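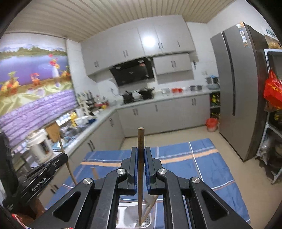

The rulebook ran to 60 pages and lived in a ring binder, and the binder lived on top of the fridge in the flat at Gurkum, where I had to get a chair to reach it. I had been hired by Prukov to check that people were following it. That was the whole job. I went from kitchen to kitchen by bus and watched people pick things up with grippers.

Section 7 was my favourite, if you can have one. It said that an object must be taken "in a natural manner". I had asked the office in Jurnside what that meant when you were holding a thing with two jaws on the end of your arm, and the office said it would come back to me. I was still waiting in September.

The woman who worked the Gurkum kitchen had done it longer than any of us. She had a cloth she liked for the table, blue with orange bands, and the white basin went on that. She would not start before the kettle had boiled. There was a rule about hot drinks near the equipment, and I had ticked the box for it at every visit.

"Section four," I said. "Clear the working area before each task."

"Clear of what?"

"It doesn't say."

"Then it's clear."

She looked over at the counter by the window. It was a counter in a kitchen where people cooked. I wrote "clear" and put the time next to it, ten past nine.

The task that morning was to pick up a thin wooden stick, hold it upright over the basin, lower it and let go. She did it with the jaws nearly closed round the shaft. It went down point first. Then she took it up and did it again, and I sat on the stool with the sheet on my knee.

The sheet had columns for approach, grip, lift, place and release, and a column at the end called Quality, marked out of five. In my first week I gave fours. Then a message came round that too many fours had been given and the average ought to come down, so I gave threes. Nothing about the work had altered. I put this to my supervisor and he said that standards were a living thing. He had said the same about the bus fares.

"Slower," I said.

"Why slower?"

"There's a speed. You're meant to be under it."

"Who measured it?"

I turned to the back of the binder. The speed had been taken from the Tamura guidelines, and the Tamura guidelines, according to a note in small type, had been taken from an earlier edition of ours. I read it twice to be sure. Then I read it aloud to her, and she opened the jaws and shut them again a couple of times.

"My mother would have liked you lot," she said. "She had a rule about which spoon."

I should say that some of the rules were good. Keep your fingers away from the pivots. Stop when your wrist hurts. Say so when you drop something and don't pretend the take was fine. These were all on one page near the front, and they had plainly been written by a person who had once held a gripper for a whole day. I'd have been happy to go round checking that page. After it came the other fifty-nine.

At eleven she dropped the stick. It hit the edge of the basin and rolled. She said, "Dropped," in a flat voice, as the page told her to, and picked it up and went on.

I had to decide what to write. Under Section 12 a drop meant the take was thrown out. Under Section 31 no take was to be thrown out without a form, and the form had to be signed by a second checker, and the second checker had left in the spring. What people did in the other kitchens was write nothing. Those takes went in with the rest and I suppose something, somewhere, was learning from them that a stick flies sideways now and then.

"What happens if you just put down that I dropped it?" she said.

"There isn't a column."

"There's a margin."

There was a margin. I wrote "dropped, picked up, carried on" in it. It was the first thing I had written on one of those sheets that I would have sworn to.

The total from Gurkum that month was 1184 takes, and the office passed every one of them. I know because they sent me a certificate, with a seal on it, saying the site was in full agreement with all sections of the rulebook, and would I please put it up where people could see it. I took it round on the Wednesday. She had the kettle on. She read it through, front and back, and asked what she would have had to do to fail.

I said I'd ask Jurnside.

She stood on the chair and put it in the binder, behind Section 7, and got down and picked up the gripper. I found a pen.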